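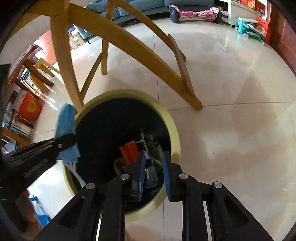

Tri des déchets : ce qui change à la résidence Trekville au 1er janvier

Lettre aux habitants, 23/12/20

À partir du 1er janvier, la collecte des déchets de la résidence Trekville passe sous un nouveau contrat. La société Custader remplace le prestataire précédent pour l'ensemble des bâtiments, parkings compris. Les 384 logements sont concernés, ainsi que les locaux commerciaux du rez-de-chaussée.

Les jours de passage changent. Les ordures ménagères seront ramassées deux fois par semaine au lieu de trois. Les emballages et les papiers, jusqu'ici collectés un jour sur quinze, le seront désormais toutes les semaines. Le calendrier détaillé par bâtiment est affiché dans les halls et sera distribué dans les boîtes aux lettres avant la fin de l'année. Les bacs sont sortis et rentrés par le personnel de Custader, les habitants n'ont rien à faire de ce côté.

Ce qui va dans le bac jaune

Les consignes sont élargies. Tous les emballages en plastique vont maintenant dans le bac jaune : pots de yaourt, barquettes, films, sachets, tubes de dentifrice. Les emballages en métal et les briques alimentaires y allaient déjà. Les papiers et les cartons également, à condition que les cartons soient pliés. Un carton de déménagement entier bloque l'ouverture du bac et celui-ci est alors refusé à la collecte.

Il est inutile de laver les emballages, il suffit de bien les vider. Ne les imbriquez pas les uns dans les autres : un pot glissé dans une boîte de conserve ne peut plus être séparé au centre de tri. Les emballages se déposent en vrac, sans sac. Les sacs fermés sont écartés de la chaîne et finissent avec les ordures ménagères, même quand leur contenu est correctement trié.

Ce qui n'y va pas

Le contrôle effectué en juillet dans les bacs des bâtiments A à D a donné des résultats moyens. Les erreurs les plus fréquentes étaient la vaisselle cassée, les textiles, les jouets en plastique et les mouchoirs en papier. Un jouet est en plastique mais n'est pas un emballage. S'il est en bon état, il peut être donné ; s'il est cassé, il va à la déchetterie.

Les masques et les gants jetables vont dans les ordures ménagères, dans un sac fermé. On en a retrouvé dans presque tous les bacs jaunes. Les agents du centre de tri travaillent encore en partie à la main et nous demandons à chacun d'y veiller.

Les piles, les ampoules et les petits appareils électriques ne vont dans aucun des bacs de la résidence. Une borne est installée dans l'entrée du magasin Kaewsai, côté parking. Elle est accessible aux heures d'ouverture.

Verre et déchets de cuisine

Le verre reste collecté en apport volontaire. La colonne de l'allée Nord, souvent pleine le lundi matin, sera doublée dans le courant du premier trimestre. En attendant, merci de ne pas laisser de bouteilles au pied de la colonne. Pour le confort des riverains, les dépôts se font entre 8 heures et 20 heures.

Six composteurs ont été commandés pour les espaces verts. Chacun a une contenance de 400 litres. Ils seront posés par deux, derrière les bâtiments B, E et G. Les foyers qui souhaitent participer recevront un petit seau de cuisine et une feuille de consignes. À ce jour, 70 foyers se sont inscrits. Les inscriptions restent ouvertes à la loge, ou par un mot déposé dans la boîte du conseil syndical avec le nom, le bâtiment et l'étage.

Encombrants

Le ramassage au pied des immeubles est supprimé. Il est remplacé par un enlèvement sur rendez-vous, à demander à Custader au moins trois jours à l'avance. Le numéro figure sur le calendrier affiché dans les halls. Les objets se déposent la veille au soir, devant l'entrée des caves, avec le numéro de rendez-vous écrit sur une feuille. Tout dépôt sans rendez-vous sera enlevé aux frais de la copropriété, donc répercuté sur les charges.

La déchetterie de Prinduvholm reste ouverte aux habitants sur présentation d'un justificatif de domicile. Elle accepte les gravats, les peintures, le bois et les gros appareils. Elle sera fermée le 25 décembre et le 1er janvier.

Sapins de Noël

Un enclos sera installé à l'entrée du parking ouest du 4 au 18 janvier. Les sapins doivent être déposés nus, sans guirlande, sans pied et sans neige artificielle. Ils seront broyés sur place et le broyat servira au paillage des massifs. Les sapins en sac ne seront pas pris.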